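The Play Kitchen on the Second Floor
An interview with the toy librarian at the Flultham lending room

The Flultham toy lending room opens at nine in the morning, and by ten the play kitchens are usually spoken for. The room has 557 member families and a catalog of 2590 items, most of which fit in a tote bag. The kitchens do not. They go out on a hand truck, in pieces, and come back the same way.

The woman who runs the room has done it for six years. She asked that we leave her name out, as she does in the newsletter, and talk about the toys. We met her upstairs in April, when she was between a return and a loan.

Her favorite is the wooden kitchen with the white tile wall. "People walk in and they go straight to it," she said. "Adults too. They put a hand on the counter to see what it feels like."

She thinks the reason is that it copies a real kitchen closely. There is a range hood over the cooktop, a microwave on its own shelf, and a sink with a faucet. "When I was little we had a box with four circles drawn on top in marker," she said. "It worked fine. I'm not going to tell you a child needs a range hood. But they do use it."
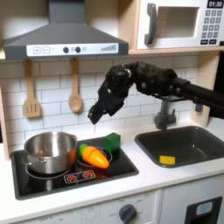
How they use it depends on age, she said. The two-year-olds want the faucet and very little else. At three they discover the microwave, and from then on everything gets heated up, including books. "At four and five you get the range hood. There are a plus and a minus on it, and a couple of knobs, and that's where the arguments start. One of them is the cook and the other one says it's too smoky."

The microwave reads 01:30. She has heard children call out that number as the time for soup, for a cake and for a baby's bath. "A minute and a half," she said. "That's how long everything takes in this town."

We asked about upkeep. She keeps a card for each large item, and the kitchen's card is full on both sides. Most of the entries are about cleaning.

"The tile wall is the part I get asked about," she said. "It's white with gray lines, so parents worry they'll stain it. I tell them a damp cloth and a little dish soap. Dry it after. Don't use the scrubbing side of the sponge, and don't use anything with bleach." The sink she does with an old toothbrush, along the rim where it meets the counter. She has found raisins there, and modeling dough, and once a library card from Marinescu, which is two towns over.

The wooden spoon and the slotted spatula that hang under the hood are the pieces most likely to go missing. She does not charge for them. "They turn up in a real kitchen drawer six months later. Somebody is stirring their oatmeal with it." She now ties a paper tag to the hand truck with the words SPOON and SPATULA on it, and most families check before they load the car.

The kitchen was not expensive as these things go. The room paid $240 for it secondhand, from a preschool in Culel that was changing over its classrooms. The larger cost was the shelving downstairs that holds the big items between loans. That came to $2737, and a grant from the Bemedska Fund covered it.

"I had to write two pages on why shelving matters," she said. "I wrote that if you store a play kitchen on its side, the doors warp and then they don't close. They seemed to accept that."

She is less sure about accessories. Families often offer her bags of plastic food, and she turns down most of it. She would rather send the kitchen out with a pan, a few bowls and some dried beans for the older children — nothing with a sticker face on it. "If you give them a plastic fried egg, it's a fried egg. If you give them a jar lid, I've seen it be a pancake, a plate and a steering wheel."
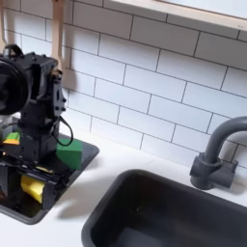

The sink corner, with the faucet at right and the wooden utensils hanging at upper left.

Loans run for three weeks, with one renewal if there is no waiting list. There has been a waiting list since last fall. She suggests that families set the kitchen up against a wall, at a distance from the real stove, and leave it alone for the first day or two.

"Parents want to show them how it works," she said. "They'll get to it. Sit down somewhere close by and they'll bring you something to eat."

She had a family coming at eleven for the marble run, and there was a bag of train track on the desk still to be counted. She asked us to mention that the lending room is looking for a second hand truck, used is fine, and that the elevator door sticks and should be pushed from the left side.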